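4.2 Turnout and late deciders in the two wards

The second part of the analysis concerns the timing of the vote decision. Respondents in Vikberg and Katberg were asked, in the wave held after the count, when they had settled on a candidate. Of the 1686 people who took part in the first wave, 1435 also answered this question, and the results below rest on that smaller group. Those who dropped out were younger and more likely to rent their homes, and the weights described in section 3 correct for both.

Late deciders were more common in Katberg, where the sitting councillor had stood down. They were also less likely to name a party when asked which one they felt close to. This agrees with the account given by Spahić, who argued that an open seat removes the cue most weakly attached voters rely on. It does not settle whether these voters would have stayed at home had the councillor stood again - the survey holds no measure that would allow such a test.

The follow-up interviews dealt with talk about politics inside the home. Most of those interviewed said that the election came up while they were doing something else, chiefly cooking or clearing away, and seldom as a subject in its own right. 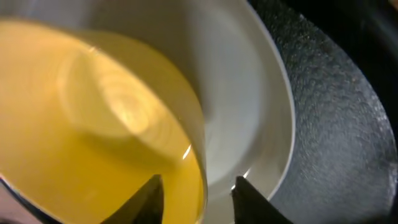
Figure 4. Yellow liquid in a white container.

Talk of this kind was brief and was often recalled only after a prompt. We therefore coded it on a scale from 1 to 5, where 1 stands for no mention of the election in the past week and 5 for mention on every day. Two coders worked separately, and Marar resolved the cases on which they differed. The scale was then entered into the model of late decision alongside age, tenure and party closeness.

The effect of household talk is negative and holds in both wards. People who reported frequent mention of the election were less likely to decide in the final week, and the size of the effect hardly changes when those living alone are left out. Party closeness remains the stronger predictor. Adding a term for the ward reduces its weight slightly but leaves the sign and the ordering of the predictors as they were.
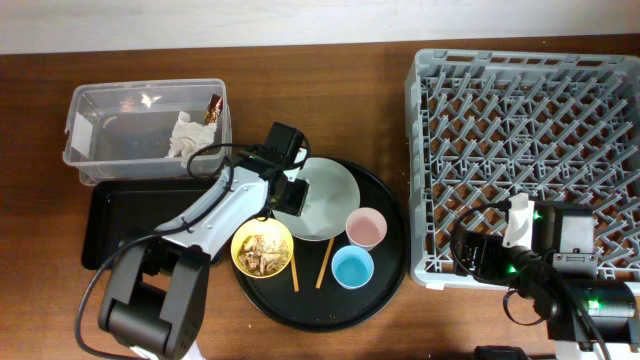

Figure 5. Tabletop with plastic bin, black tray, plate and robot arms.

One limit should be noted. Household talk was reported by a single member of each home, and the answers of partners may well differ. Mathew and Sendow, the two wards added in the next round, will be surveyed with paired questionnaires for this reason. Until those data are available, the coefficients in this section should be read as describing what respondents remembered of such talk.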